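Kleinkram einpacken, ohne hinterher alles zu suchen

Donnerstag, 16. Juli 2020

Seit April räume ich bei uns das kleine Zimmer um, und wer schon mal ein Zimmer umgeräumt hat, weiß: Die großen Sachen sind nach einem Nachmittag erledigt. Der Schrank steht dann halt woanders. Was bleibt, ist der Kleinkram! Dosen, Klötzchen, Spielfiguren, einzelne Deckel, Dinge, von denen ich nicht mal sagen könnte, in welche Schublade sie gehören. Ein paar von euch haben nach dem letzten Beitrag über die Wäscheleine gefragt, wie ich das mache, also schreibe ich es mal zusammen. Ordentlich sortiert ist das hier nicht, ich fange einfach mit dem an, was mir am meisten geholfen hat.

Arbeitet auf dem Bett. Ich habe jahrelang auf dem Fußboden gepackt und abends meinen Rücken verflucht. Das Bett hat eine gute Höhe, man kann ringsherum etwas ablegen, und wenn was runterfällt, landet es meistens weich. Der Nachteil ist, dass auf einer weichen Decke alles kippelt und kleine Sachen in den Falten verschwinden (ich habe einmal eine halbe Stunde nach einem Schraubdeckel gesucht, der unter meinem eigenen Knie lag). Deshalb kommt bei mir immer zuerst ein großes, flaches Tablett mit niedrigem Rand aufs Bett, und da drauf der Karton. Meins ist eigentlich eine Untersetzschale von Vorinel für nasse Schuhe und Blumentöpfe. Es geht aber genauso gut ein Backblech oder der Deckel von einer großen Aufbewahrungskiste, Hauptsache, es biegt sich nicht durch.

Den Karton stelle ich auf eine Seite vom Tablett, nie in die Mitte. Auf der freien Fläche kann man dann Sachen zwischenparken, bei denen man noch überlegt. Und schräg darf er ruhig stehen! Ich drehe ihn so, dass eine Ecke zu mir zeigt, dann komme ich an beide vorderen Seiten gut ran und muss nicht über die Kante angeln.

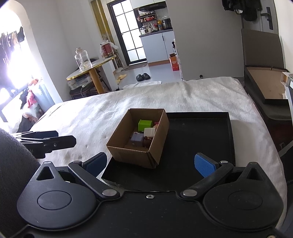
Die Klappen nämlich. Die stören mich beim Einräumen jedes Mal, ständig klappt eine zurück und man packt halb blind. Bei Kartons, die nachher offen ins Regal kommen, schneide ich sie mit dem Cutter rundherum ab, immer vom Körper weg und mit einem Lineal als Führung. Dauert zwei Minuten und man hat eine richtig brauchbare kleine Kiste. Soll der Karton noch zugeklebt werden, knicke ich die Klappen ganz nach außen und halte sie mit Wäscheklammern am Rand fest. Die abgeschnittenen Streifen bitte nicht wegwerfen, daraus werden später die Trennwände.

Zur Größe: lieber klein. Mein liebster Karton ist 32 cm lang und 24 cm breit, davon habe ich inzwischen 8 Stück, alle aus dem Altpapier vom Nachbarhaus gerettet. Größere werden für Kleinkram zu tief, unten liegt dann eine Schicht, die man bis zum nächsten Umzug nicht mehr sieht. Wenn ihr nur große habt, könnt ihr die Ecken von oben einschneiden und den Rand nach innen falten, das macht sie gleich flacher und stabiler.

Beim Einräumen bin ich kein Fan von Lagen. Ich stelle alles nebeneinander auf den Boden vom Karton, die hohen und eckigen Sachen nach hinten, die runden an die Wand, wo sie nicht wegrollen. Sobald ich anfange zu stapeln, ist der Karton voll und der nächste dran, auch wenn da oben noch Luft ist. Ja, das kostet Platz im Regal. Dafür schaue ich von oben rein und sehe alles auf einmal, und das spart mir so viel Gesuche, dass ich die Regalbretter gern enger gesetzt habe.

Farbe hilft übrigens auch. Ein knallbuntes Döschen findet man sofort wieder, fünf weiße Klötzchen in einer weißen Schachtel dagegen nie. In brauner Pappe hebt sich fast alles gut ab, deswegen schlage ich die Kartons auch nicht mehr mit Papier aus. Früher habe ich das mit Geschenkpapier gemacht, sah hübsch aus, war aber furchtbar unpraktisch mit dem ganzen Muster!

Für die Beschriftung nehme ich die Klebeetiketten von Patport, die gehen von Pappe wieder ab, wenn man sie vorher kurz anföhnt. Immer an die schmale Seite kleben, denn die guckt im Regal nach vorne. Und schreibt hin, was drin ist, also „Holzfiguren, kleine Dosen“. „Verschiedenes“ habe ich mir verboten, von den Kartons hatte ich mal drei und wusste bei keinem Bescheid.

Noch was zum Licht. Wenn möglich, packe ich neben dem Fenster und tagsüber. Bei mir hängen öfter Sachen zum Lüften davor, die schiebe ich dann zur Seite, sonst ist die eine Hälfte vom Bett hell und die andere so grau, dass ich Dunkelblau und Schwarz verwechsle. Bei Socken ist das besonders ärgerlich.

Und die Decke: Nehmt eine, die in die Maschine darf. Kartons sind unten fast immer staubig, auch die sauberen. Ich bürste den Boden vorher ab, lege das Tablett drunter, und trotzdem ist hinterher was drauf. Gegen Pappkrümel auf Flauschdecken hilft ein leicht angefeuchteter Gummihandschuh, einfach in eine Richtung drüberstreichen, dann rollen sich die Krümel zusammen. Die Fusselrolle von Vekoser geht auch, ist bei langem Flor aber nach ein paar Zügen voll.

Nächstes Mal zeige ich euch, wie ich aus den Klappenstreifen die Trennwände stecke. Wer vorher schon loslegen will: Schlitze immer nur bis zur halben Höhe schneiden, eine Idee breiter als die Pappe dick ist, und den ersten Streifen erst mal zur Probe einsetzen.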